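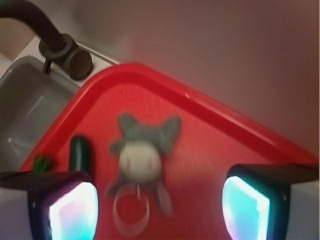

The gray and white one on the red tray.

Wednesday, March 21, 2018

I moved to Soretlow 3 years ago and I still make mistakes with the small talk. In my country, when somebody asks how you are, you stop walking and you tell them. During my first winter I told the man at the post office about my tooth for almost 15 minutes, and he was very polite.

My evening class helped me, but the grammar was not what helped. Our teacher, Noboru Miyazaki, also learned English as an adult, and he gave us one homework for the whole term: learn one question that you can ask anybody. Mine was "Did you have far to come today?" I used it with neighbors, at the dentist and on the bus. People like to talk about their road. One lady told me about a bridge that was closed since July, and now we greet each other every morning.
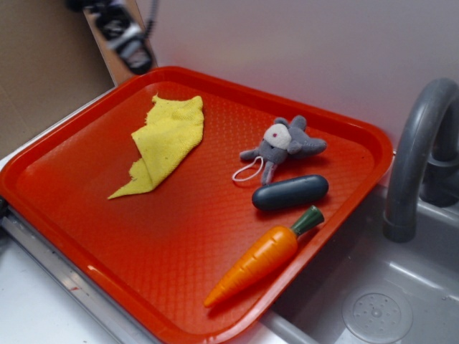 Yellow cloth, red tray, play kitchen.

What I find difficult still is the end of a conversation. I know the words – "well, I should let you go" – but when I say them, it sounds like I am angry. My husband says I need to start with a longer "well." I practice this in the car.

Last week I wrote down all the words I learned from neighbors and not from the book. There are 200 of them. My favorite is "drizzle." We have a lot of it in Soretlow, so I can use it every day.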